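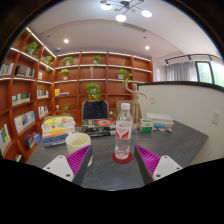 Man-lok Yang 来信问，第八集里奥科罗舰长（Okoro）最后那句没说完的话到底是什么，是不是编剧自己也没想好。信里还说，她把那一段倒回去看了好多遍，口型像是“不要回”，后面那个字被舱门声盖住了，字幕组也只打了省略号。

好，这期就先说这个。本来排的是片尾曲的稿子，往后挪，下期再登，抱歉。

先给没追完的提个醒：以下全是剧透，《卡尼斯航线》（Carnis）第一季到第十集，一集不落。没看完的直接跳到最后的短讯。

先理一下当时的情况。第八集后半，Drirkadeck号失去主推进，漂在第二道环的外沿。奥科罗舰长把自己锁在下层货舱，手动断开对接臂，让逃生艇先走。通讯只剩一条线，对面是领航员伊莱。他说“你听我说，环那边的信号不是——”，线断。下一次开口是十几分钟之后，逃生艇已经点火，他说了那半句“不要回……”，舱门落下，黑屏，出字幕。

所以严格讲是两句没说完的话。很多帖子把两句并成一句来解，我觉得这里就已经走歪了。前一句讲信号，后一句讲的是人。中间隔着整整一场戏，隔着伊莱哭的那段，语气都不一样。

目前流传的说法，挑三个讲。

一，“不要回应”。这是支持的人最多的。理由也硬：第三集里Reteck站收到的求救信号，格式和Drirkadeck号自己的呼号一模一样，只是时间戳往后错了一截。如果环那边有东西在模仿飞船的呼叫，那舰长在货舱的旧日志里看到了什么，就说得通了。他要伊莱别回应。第九集开头，逃生艇果然收到一段呼叫，用的还是舰长的声音。伊莱回了。然后大家都看见了。

二，“不要回头”。文艺派。配合第一集开场那个他讲给女儿听的睡前故事，牧羊人走出山谷不能回头那个。Asanka Saha在读者群里写过一篇长的，把每一集里人物转身的镜头都列出来了，转身的人后面都出事。写得很好看，我读完差点被说服。问题在于第十集伊莱自己也讲了这个故事，讲的时候把结尾改了，改成牧羊人回头了，羊还在。如果舰长遗言就是“不要回头”，那伊莱这一改就是当面顶回去，戏很足，可她听没听清那句话，剧里一直没交代。

三，“不要回家”。这个最冷门，我个人最喜欢。站得住脚的地方只有一处：货舱墙上那张航线图，终点被人用油笔涂掉了。镜头扫过去很快。涂掉的位置，对照第二集导航台上的图，就是母港。谁涂的？什么时候涂的？如果是舰长，他早就知道母港回不去。那前面七集他一直在骗全船的人，说补给够到家。这样再回头看第五集他和轮机长吵架那场，每句台词都变味了。

我知道会有人说，涂掉的可能只是道具组用剩的图。行吧。可是这部剧的道具一向细，第四集菜单上的日期都和航行日对得上，没道理偏在这里马虎。

说到航行日，顺便更正一个上期的错。上期写舰长日志最后一条是第1504日，Villads Hafþórsson来信指出，1504是逃生艇启用的那天，日志最后一条是2514日。翻回去看，确实是我记混了。但是这就有意思了：舰长在1504日之后就应该死了，谁写的2514日那条？我上期稿子里写错，反而把这个漏洞盖过去了，惭愧。

Villads的看法是，两套日历。Drirkadeck号进入环以后时间走得不一样，外面几天，里面几年。照这个算法，舰长在货舱里活了很久，而且一直在写日志。第九集那段呼叫也就不一定是模仿，有可能真的是他，只是老了。声音确实比前面哑。我原来以为是演员那几天感冒，后期没补录……现在不敢说了。

如果是这样，“不要回应”就更惨。他叫人别回应的，是以后的他自己。

好了打住，再推下去我今晚不用睡了。

Ívar Holst不同意上面全部。原话转一段：你们都在猜那个字，可编剧要是想让观众知道，不会拿舱门去盖；第二季要接的是伊莱“以为自己听见了什么”，至于舰长说了什么，拍不拍都行。他还说，第十集伊莱做笔录时先写了两个字，又划掉，镜头只给了划掉以后的样子，这才是该盯的地方。

有道理。我去看了，划掉的字笔画很多，不像“回家”，也不像“回头”。“回应”的“应”如果写繁体倒是够密。但是伊莱前面写字条都用简体，所以又卡住了。有没有眼睛好的、屏幕大的，帮忙认一认，回信到老邮箱。

再回到Man-lok问的，编剧自己想好没有。我的猜测是想好了一半。理由有两个。第一个，那句话的口型是完整的，演员把整句都演出来了，声音被盖住是后面混音的事，片场拍的时候肯定有完整台词。第二个，第十集片尾演员表里有一个“舰长（后期）”，单独列了一行，和奥科罗分开。第九集的呼叫要是同一个人配的，犯不着另列。除非第二季还要用。

所以台词有，后面怎么用，可能还没定。电视剧嘛，续不续订都不知道，先埋着再说。

投票的结果也登一下，十月那次开的，拖到现在才数完，对不住各位。收到有效票3581张，“不要回应”第一，“不要回头”第二，“不要回家”垫底，垫底也有51票，谢谢你们，我们可以单独拉个群。还有人投了“不要回锅肉”，这个算废票。

另外关于第二季的传言，这周转得很凶，说开场就是母港，说伊莱已经当了舰长。来源是一张截图，截图来源是另一张截图。没有出处的东西本刊不登，别再往邮箱里寄了，寄了也是删。

重看建议，给想赶在下期之前补一遍的人：第三集，第五集吵架那场，第八集从断电开始到黑屏，第九集前几分钟，第十集笔录。按这个顺序连着看，货舱那条线会清楚很多。第六集可以不看，我知道有人喜欢第六集，那集的厨师是很可爱，但是跟这条线真的没关系。第七集只要看最后五分钟，Reteck站关灯那里，注意右下角哪盏灯是最后灭的，编号和货舱门上的编号一样。这个是Malou Thoroddsen发现的，我看了三遍都没注意到。

Malou还问，有没有可能Reteck站和Drirkadeck号的货舱根本就是同一个地方。我回她说不可能，站比船大那么多。她回我一个字：环。

……好吧，我再想想。

短讯

片尾曲的稿子下期登，歌词对照已经校完，第二段有一句还在争，是“灯”还是“等”。

读者来信请写明看到第几集，上次有位朋友只看到第四集，我回信直接把轮机长的结局讲了，在此再次道歉。

Asanka那篇转身镜头的长文，过几天整理好会附在信后面，篇幅长，分两次发。

有两位读者退信，邮箱满了，看到这条的话请清一请再来信重新登记。

下期截稿照旧，来晚的顺延。认出那两个字的请尽快，标题写“笔录”就行，我先看这些信。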